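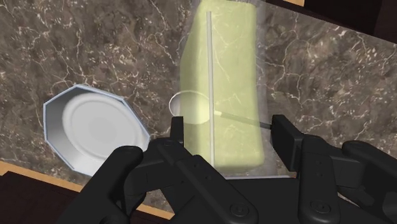
Muireann Tierney has been making marmalade for thirty-odd winters, and she still writes the weight of the fruit on the back of an envelope before she starts. The envelopes go into a biscuit tin. When I visited her at Mindale, on the cold side of the hill where the frost sits until mid-morning, she had the tin open on her lap before I'd properly taken my coat off.

"That one's no good, I'd just had a baby," she said, holding up a gas bill with pencil all over it. "It says eleven pounds of oranges and then it doesn't say anything else. I've no idea what I did with them."

I had come to talk about the Seville oranges, which anyone who has lived in the district for long will know about, and which newer arrivals tend to hear about only when a bag of them turns up on the verandah. There are 34 trees on the old Navarro block behind Muireann's place. They were planted by a family who had moved away before she came, and for a long time they were left to get on with it. The fruit is bitter and full of pips, so the birds don't bother much and neither do children, more than once.

"My husband wanted to pull them out and put in something you could eat," she said. "I'd grown up with my grandmother's marmalade in Clare, and the oranges for that came off a boat from Spain and you got them for three weeks in January and you paid for it. And here they were, falling on the ground in July! I was nearly in tears. He thought I'd gone soft in the head."

She made her first batch that week, in a preserving pan borrowed from a neighbour, and it didn't set. Neither did the second. She talks about those early failures with great affection, and I think I heard about every one of them. There was a batch that burned while she was on the telephone to her sister, and one that crystallised so hard that a spoon bent in it. One was poured into jars straight from the cupboard without warming them first, and two of the jars cracked on the bench and she spent the evening picking glass out of the grooves in the draining board.

The trouble, she worked out eventually, was the pips. She had been throwing them away.

"My grandmother never told me about the pips because I was seven and I was in the way," she said. "All your pectin's in there, and in the pith. You tie them up in a bit of muslin and soak them overnight with the peel, and in the morning the water's gone like jelly around the bag. Then you squeeze it, and you keep squeezing it after you think you've finished. Your hands ache."

I asked if she would take me through the rest of it, and she did, with a number of detours. She halves the fruit and juices it by hand. She cuts the peel herself with a small knife that has been sharpened so often it looks like a knitting needle, and she likes the shreds uneven, some thick, some fine, so that you never get quite the same mouthful twice. Everything soaks overnight. In the morning it simmers with the lid half on until the peel can be squashed between finger and thumb, and she was very firm with me on this point.

"Once the sugar goes in, the peel won't get any softer. People think it will. It won't! You can boil it until Christmas and you'll just have toffee with bits of leather in it."

After the sugar there is the hard boil, and then the business of finding the set. She owns a thermometer, a present from her son-in-law, and I gathered it lives in a drawer. She puts saucers in the freezer and drops a little of the syrup on one, waits, and pushes it with her finger to see if it wrinkles.

Kiran Pandey, who rents the cottage at the bottom of Muireann's drive, does use a thermometer. He came in halfway through our conversation with a bucket of fruit and sat down to wait for the kettle, and the two of them fell straight into what was plainly an old argument.

"A hundred and four and a half," said Kiran. "Every time. You turn it off and you go and have your dinner."

"And it tastes like a chemist's," said Muireann.

Kiran came to Mindale from Wollongong for a teaching job and didn't care for marmalade at all. He'd only ever had the pale supermarket sort, he told me, which he described as lemon cordial on a bad day. He offered to help pick because it seemed rude to watch a woman of Muireann's age up a ladder, and was sent home with a jar.

"I ate it standing up at the sink," he said. "With a spoon. I didn't have any bread in the house. My mum makes a lime pickle that's sour and salty and a bit bitter right at the back, and it was the same feeling, that little tug behind your ears. I rang her up and told her about it. She wanted to know if they'd tried it with chilli."

They have now. Kiran's chilli marmalade has been on the stall for two winters, in the small jars, and Muireann will concede that it is very nice with cheese. He brought some out for me to try, and I finished rather more of it than I had meant to.

The stall itself is a card table at the end of the drive, with an honesty box that used to be a letterbox. It began with six jars that Muireann couldn't fit in the pantry. Last winter they sold 257, most of them to people from town but a fair number to drivers who had pulled over to look at the map. The money goes on sugar and jars and, last year, on a pruning saw. The trees had not been properly pruned in living memory until Arnel Manalastas took them in hand.

I found Arnel up on the block itself, which is a steep walk through wet grass, and Muireann sent me up with a thermos for him. He used to look after citrus for a grower near Sterkard and he speaks about the trees in a low, rather worried voice, like a doctor in a corridor. They'd grown so thick in the middle that no light was getting in, he said, and there was gall wasp all through the lower branches.

"You can't fix it in one go," he told me. "You take a bit this year, a bit next year. If you cut everything, the trunk gets sunburnt and the tree sulks. These are old trees. They'll put up with a lot from you but not all at once."

He showed me a tree near the top fence that had split down the middle in a storm and gone on fruiting from both halves. He has never made marmalade and has no plans to. What he likes is the blossom, in spring, when you can smell the block from the road. His wife dries the petals in a bowl on the windowsill and puts them in with the tea. I drank my share from the thermos lid and we looked down at Muireann's roof for a while, with the smoke going straight up from the chimney, and I'd have happily stayed there until dark.

By the time I got back down there was a pan on the stove and all the windows had fogged up. The smell of it is hard to convey if you haven't stood in a kitchen with it – sharp and sweet, and a little like hot varnish, though she wouldn't thank me for saying so. Kiran was warming jars in the oven. Muireann had her sleeves pushed up and was skimming the foam off into a cup, which she says is the cook's share and should be eaten on toast straight away.

I asked her whether she thought somebody would carry on with it when she'd had enough, and she looked at me as though I'd asked something slightly improper.

"Well, Kiran knows how. He does it wrong, but he knows how. And my granddaughter's started coming up for the picking. She's at the age where she's embarrassed by everything, but she'll cut peel for hours if you let her have the radio." She tipped a little syrup on to a cold saucer and bent down to look at it. "I used to want everybody to do it my way. I had it all written out. Then I lost the piece of paper, and I made it out of my head that year and it was better, so I never wrote it out again. I only do the weights."

She pushed the syrup with her fingertip. Kiran leaned over to see. It wrinkled a bit on one side and ran on the other, and she put the saucer in the sink and got out another.

"Five more minutes," she said.

"It's a hundred and three," said Kiran, who'd had the thermometer out of the drawer the whole time.

The stall will be open through July, or until the jars run out. Please bring back your empties if you have them, with the lids, and leave them in the crate under the table. Muireann asks that people wanting fresh fruit knock at the back door and not go up to the block on their own while Arnel has branches on the ground. If you're making your own for the first time, she is happy to be rung up about it, preferably before you put the sugar in.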